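三月,工作间笔记,下午接着写

上午写到一半被叫去搬东西,现在补完。先记结论:灰箱子这件事比我想的有意思多了!本来只打算擦一擦、量一量,结果一蹲下去就是一上午,膝盖都麻了。

背景简单交代一下,免得以后翻回来看不懂。我们手上现在有两种大灰箱,一种是 Rondby 的老款,一种是 Westerberg 后来送的。老款用得久,箱底和内壁磨得厉害,Siv 一直想换掉,我一直不想换。争了两个礼拜,最后说好由我把老款从头到尾看一遍,写清楚哪里磨了、磨成什么样、影不影响往里放东西,再来决定。所以这一篇主要写箱子,顺带写放进去的零碎。

先说内壁。斜壁是哑光灰,这一点我特别喜欢,上面灯一开,整个箱子里没有刺眼的地方,眼睛很舒服。新款的壁面亮一些,站在长桌那头看过去,总有一块白斑跟着人走,放小件的时候找东西要歪着头。我以前没把这当回事,今天两个箱子并排摆在灯下,来回看了几遍,差别真的很明显。Prodromos Vasilakis 路过也停下来看,说老款像旧铸铁锅,新款像刚买的不锈钢盆。记下来,这个比方好用,下次跟采购那边讲的时候可以搬出来。

斜壁还有一个好处:圆的东西靠边以后会自己往下滑,不会卡在墙根。我拿几根圆柱形的小件试,从左边贴着壁放手,滑到底,再滚一小段,停住。换右边再来。有时候滚得远,有时候刚到底就停了,我怀疑跟底板的磨损有关,后面细说。

底板。颜色是金属灰,旧了,摸上去一道一道的,指甲划过去能听见很细的沙沙声。我原先以为磨得很匀,趴下去侧着看才发现有方向,靠近取件那一边的纹路更密,另一边还比较光。这就解释了为什么同一根圆柱从不同方向滚过来停的位置不一样:顺着纹路能多走一截,横着走就早早停下。太妙了,一块用旧的底板居然有“毛向”,跟摸绒布一样!
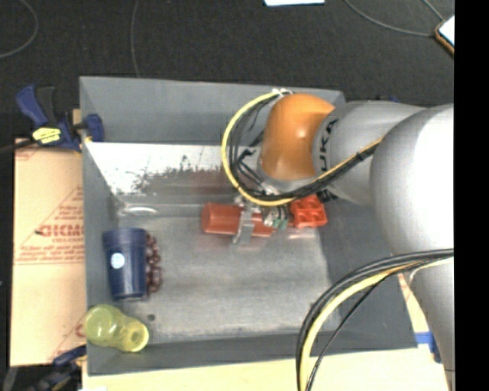

为了确认“毛向”不是我自己想出来的,我做了一组笨办法的记录。用同一根圆柱,从同一个高度,贴壁松手,横向 15 次,纵向 15 次,一共 30 次,每次停下来就拿铅笔在纸上点一下。纸是按箱底大小剪的,铺在旁边的桌上,对着点,不垫进箱子里,垫进去就没有意义了。点完一看,纵向的点拉得很开,横向的点挤成一团。没有算什么均值,光看就够了。纸已经夹在本子后面,谁想看自己翻,别用橡皮擦,铅笔点很淡。

做到一半的时候 Siv 过来看了一会儿,提了个很好的问题:是不是地面不平?我当时一愣,确实没量。赶紧找水平尺,沿长边放一次,短边放一次,对角再放一次。短边没问题,长边气泡稍微偏了一点点,在我能接受的范围里,但既然发现了就垫了一片薄垫片,调平以后又挑了几次重做。点的分布还是那样,纵长横短。这下放心了。不过她问得对,以后这类记录开头先量水平,写进步骤。

再写白色那一条。箱子远端的壁,上半截是素的深灰,下面压着一条很亮的白,白条下沿磨得最惨,黑的灰的擦痕一片连着一片,中间和右边尤其多。以前总觉得脏,拿湿布擦过好几回,今天认真擦了一遍:先清水,再兑了点 Bellow 的中性清洁液,最后用塑料刮板轻轻刮。结果是灰的那种痕迹能淡一些,黑的基本不动。刮板上有一点点黑末,不多。我的判断是黑的那些已经到下面一层了,不是附在表面的东西,再擦也是白费力气,反而会把好的白面擦毛。到此为止,不再擦。

擦痕为什么集中在中间和右边,我想了一会儿。我们自己从箱里往外拿长件,习惯就是顺着那一侧往上带,带得低了就蹭到下沿。年深日久就成了这样。左边干净,大概因为没什么人从那边拿。这个猜测要验证也容易,以后在新款上每个月看一次,看看新的擦痕先从哪里出来。我很想知道答案,真的,谁要是先看到第一道痕迹请一定喊我!

对了,左壁和右壁看起来宽窄差得很多,Prodromos 坚持说箱子歪了。我拿卷尺量了,两边一样。是站的位置的缘故,他每次都站在同一头。量完他还不服气,自己又量了一遍,也一样,然后请我喝了咖啡。

下面写零碎件。红色的圆柱是我最喜欢的试件,理由很朴素:灰底上面红得清清楚楚,滚到哪儿一眼就能看见。灰色的那几根就麻烦,落到底板上跟纹路混在一起,我有一回找了半天,它就在我手边。绿色小件还行,但太小,斜着看会被别的东西挡住。建议以后凡是要在老款箱里试滚动、试摆放的,一律先用红的,结果差不多了再换别的颜色。

试件的收纳也顺手理了一下。之前全混在一个 Sevari 的浅盒里,长的短的叠在一起,拿一根带出来一串。现在分 3 格:圆的一格,方的一格,奇形怪状的一格。最后那格现在最满,里面还有一个谁都不认识的弯头,编号贴纸写着 423,翻了清单没有这个号。如果是谁的请来认领,放在窗台边,用小袋子装着。

说回要不要换箱子。我的意见(写在这里,Siv 看到可以直接在旁边批):

老款留着,继续用。壁面没有裂,四个角都摸过,没有毛刺。底板有方向性的磨损,对放东西没有影响,对滚动的东西有影响,知道就行。我甚至觉得这是优点,小件横过来放就很老实,不会满箱子跑。白条难看归难看,不碍事。

新款放到靠门那边,先装不怕反光的大件。壁面太亮的问题我想试试把灯挪一下位置,灯臂还有余量,往后退一点也许就好了。这个明天弄,今天梯子被借走了。

两种箱子的底板都应该留一份铅笔点图,隔几个月再做一次,放在一起对比。我太想看新款的底板什么时候开始长“毛”了,长出来是不是同一个方向。要是方向一样,就说明是我们取放的习惯造成的;要是不一样,那就得看箱子自己了。

补:下班前又去滚了几次,没有记录,纯粹是手痒。有一根短的居然贴着近端的壁立住了,立得稳稳的,我绕着看了一圈,喊 Prodromos 来看,他刚走过来就倒了。他说没看见不算。明天再试。

待办:灯臂后移。水平尺归位,现在在我抽屉里。垫片买一包薄的,手头这片是从别处拆来的,要还回去。清洁液只剩瓶底,写到采购单上。423 的弯头等人认领,月底没人要就归进奇形怪状那一格。点图的纸找个硬夹子夹起来,本子合上的时候总会蹭到。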